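4. Préparer et ranger les boissons du petit déjeuner

Cette partie du livret concerne le coin boissons de la cuisine partagée, celui que vous trouverez à gauche en entrant, avec sa table claire et son étagère basse. Prenez le temps de la lire une fois en entier avant le premier matin : on gagne beaucoup de tranquillité à savoir où vont les choses, surtout quand la maison est pleine (en décembre, par exemple, on se croise à la cafetière dès sept heures !).

4.1 Avant de servir

1. Essuyez la table avec l'éponge jaune, puis séchez-la au torchon. Une bouteille posée sur une flaque glisse plus facilement qu'on ne le croit.

2. Sortez les bouteilles entamées du réfrigérateur avant d'en ouvrir une nouvelle. Regardez à contre-jour ce qu'il reste, c'est le plus simple quand le plastique est un peu voilé.

3. Vérifiez que le bouchon est bien vissé, puis retournez doucement la bouteille deux ou trois fois. Les jus avec pulpe déposent au fond pendant la nuit et le premier verre serait bien pâle.

Attention : ne secouez jamais une boisson gazeuse, même si elle semble éventée.

4.2 Servir et reposer

4. Tenez la bouteille par le milieu du corps, une main de chaque côté si elle est grande. Une bouteille souple et à moitié vide se déforme dès qu'on serre trop fort, et le jus monte d'un coup au goulot.
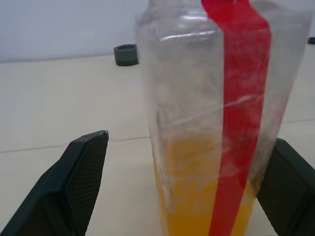

5. Versez lentement, le verre posé sur la table. Les verres Stutier de 280 ml se remplissent aux trois quarts, ce qui laisse de la place pour les glaçons de ceux qui les aiment.

6. Rebouchez tout de suite et reposez la bouteille debout, loin du bord. Les plus jeunes adorent se servir seuls, et c'est très bien ainsi ; restez simplement à côté d'eux quand la bouteille est pleine.

Remarque : les bouteilles que nous remplissons nous-mêmes se rayent et blanchissent avec les lavages. Cela ne change rien au goût. Remplacez-les seulement si elles fuient, si elles gardent une odeur ou si le fond est fendu.

4.3 Après le petit déjeuner

7. Rangez les jus ouverts dans la porte du réfrigérateur, toujours debout, et finissez-les dans les 3 jours.

8. Rincez les bouteilles vides à l'eau tiède, sans eau bouillante, et laissez-les égoutter goulot en bas sur la grille Farov.

9. Passez un dernier coup d'éponge sous l'emplacement des bouteilles. Le jus séché colle terriblement, et il attire les fourmis aux beaux jours.

À lire aussi
La cafetière et la bouilloire
Le tri des emballages
Dégivrer le petit congélateur
La réserve : que faire quand il manque quelque chose

Maison Zinham, livret de cuisine, mise à jour du 16 avril 2026 | Nous écrire | Haut de page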